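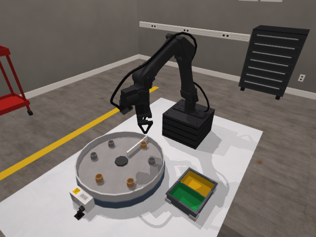 December 28, 2021

Three days after Christmas and I still can't close the fridge. Rhona brought over half a ham, Hazel dropped off a pie (her second!), and I've got every dish I own in use. What I want is one big round tray with a low rim, like the gray one up top, so I could carry the whole mess of leftovers to the table in one go and let people pick. Instead I made 11 trips back and forth tonight and stepped on the dog twice.

Lyle called from Pirkthorpe around supper. The bus was late and he'd left his good scarf on it, but he sounded happy, and he says his mom's rolls came out flat again this year. I told him I'd bring mine in May, when we all go up there, and then I had to go look for the recipe, which took 30 minutes and was in the sewing box.

Ham soup tomorrow. Split peas are soaking. I need carrots and stamps, and I should call Lucinda back before she gives up on me. It's snowing a little and the street's so quiet. Bed now, dishes in the morning.

Home | Diary | Recipes | Older | Newer

Print this entry | E-mail this entry

Comments

Ruxandra Olteanu: Put a bay leaf in that soup!

Lucinda Bellamy: Still waiting for my call, you know :)

Hazel Oyelaran: I have a third pie if you want it.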